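To: skoveck-users list
From: Skoveck Support Coordination, Manalo office
Subject: Re: Casting stops after the January update

Good afternoon,

Thank you to the subscribers who wrote in on this matter. We are replying on the list so that the same information reaches everyone. The original message is quoted in part.

> Since the January update our Skoveck sticks drop the picture
> after 20 minutes when casting from a laptop. Casting from a
> phone is fine. We have 51 of them across two buildings and all
> behave the same way. The Wurnar router has not been changed.
> Is there a setting we have missed, or should we return them
> to Zovitwood while they are still under warranty?

The behaviour described matches a fault we have recorded in firmware version 9. When a browser tab is cast, the stick is meant to renew its session with the laptop at regular intervals. Under version 9 the renewal request is sent on the wrong network port, and routers with guest isolation turned on will refuse it. The session then expires and the home screen is displayed. Casting from a phone uses a different method of renewal and is not affected.

A corrected version has been prepared and will be released in stages. The first stage covers 700 devices registered to schools and libraries. Other registered devices will follow once we have reviewed the logs from that group. Devices that have never been registered will not receive the update automatically, and owners of these are asked to complete registration through the Zovitwood account page.

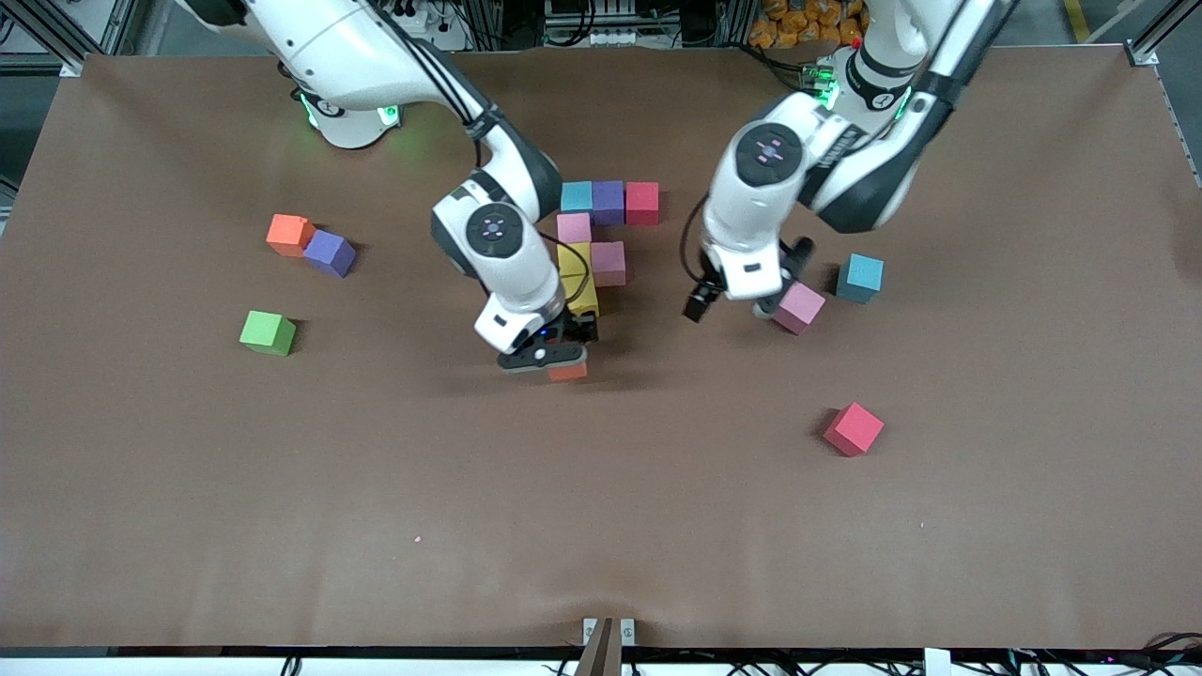

Does a stick need to be returned to Zovitwood if it shows this fault?

The fault is in the software only, so please keep the device and wait for the update. Returns lodged for this reason alone will be sent back to the owner unopened, and the owner's warranty period will not be changed.

In the meantime, organizations that administer their own Wurnar equipment may turn off guest isolation on the network used for casting. We recommend this only where the network is closed to the public. After the setting has been saved, unplug each stick for one minute and plug it in again. A restart from the menu does not clear the stored session.

Subscribers who continue to lose the picture with guest isolation off are asked to write to the list with the following:

- firmware version, as displayed under Settings, Device
- router model
- browser and version on the laptop
- time of day at which the picture was lost

Please remove serial numbers from any log before posting. The list archive is open to the public.

Regards,

Support Coordination
Skoveck, Manalo office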